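4.2 What the packers told us

I spent most of October at Hetholm, the gift-box firm that lets its packers work from home, and I went in thinking we'd mostly hear about speed. We didn't! The 58 packers in our sample wanted to talk about their hands, their hours, and who gets to say a box is done.

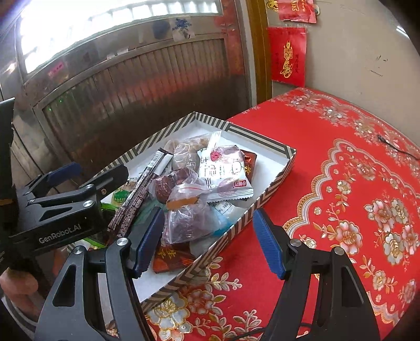
Under the old piece rate, a packer was paid per box and could arrange it however she liked. Clallano's planning software changed that, and now every item has a slot and an order. I kept asking people which items gave them trouble, and the answer was nearly always the soft stuff, like a zip-top bag of dried jujubes lying in a heap with striped packets and candy wrappers. You can't stack that by rule (I tried, badly). Six of the packers had moved over to working with grippers for part of the shift, and they told me they missed feeling how full a bag was.
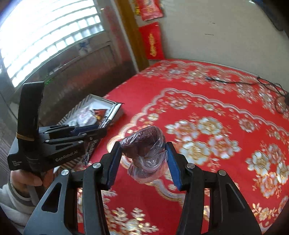

Figure 5. A small wrapped item held between the blue pads of a hand-held gripper, with the open box beside it.

The same six also said their wrists got tired in new places, which our survey had no question for. We added one before the Bainbridge round.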